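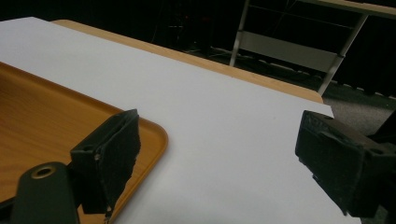

Call for participants: hand-held gripper build, Hattar shared workshop

We are looking for people who want to join the Hoserell project for the next season. Hoserell is a small gripper that a person holds in the hand and closes with a trigger. It has two fingers with foam pads and a camera. We use it to record simple work at a table, and later the recordings teach a robot arm to do the same work. The project was started by me, Behrouz Ghaffari, at my kitchen table, and last December it moved to the Hattar workshop, where we rent one corner with a curtain.

The first version works, but there are things we are not happy with. The foam on the fingers wears out too fast and collects dust. The screws of the finger mount become loose, so we have to stop and tighten them in the middle of a session. The trigger is too stiff for people with small hands. We want to build the second version together with new people and not only repair the old one.

We need two kinds of participants.

Builders. You will print parts, put threaded inserts into them with a soldering iron, cut and glue foam, and assemble the fingers. You should have used a 3D printer before, at least a friend's one. If you know some CAD it is very welcome, because the bracket must be drawn again from zero. Please tell us which program you use. The old files are made in Cilto and we can export them, but the export is not perfect.

Operators. You will hold the gripper and repeat small tasks: pick up an object, put it on a tray, move the tray to another side of the table, start again. No technical knowledge is needed. You need patience and a steady hand, and you should be able to stand for a session of 40 minutes. After it there is a break, and then one more session if you feel fine. The gripper gets heavy for the wrist after some time, so if you have pain in the wrist or the elbow, please choose the builder group. Left-handed people are especially invited — almost all our recordings until now are from right-handed people.

We meet every Thursday at 18:30. Builders usually stay until the workshop closes. Operators can leave after their sessions. It is not necessary to come every week, but we ask you to come to the first meeting, where Blair Buchanan explains the safety rules of the workshop and shows how the recording is started and stopped.

This is not paid work. We cover your workshop fee and up to 35 dollars for travel each month, with receipts. Builders may keep a full set of printed parts for their own gripper at home. The motors for the arm are bought by the project and stay with it. All recordings will be shared openly under the project name. Your hands may be visible in them, your face will not, and we will ask you to sign a paper about this before the first session.

You must be 18 or older. The workshop is on the ground floor and has a wide door. We speak English during the meetings, and it does not have to be perfect English, as you can see from this text.

To apply, write a short message to Blair through the contact form of the Warnero members page, or leave a note in box 42 at the workshop entrance. Please say which group you prefer, which hand you use, and if you have built something before, what it was. A photo of it is nice but a few sentences are enough. We answer every message, normally in one week.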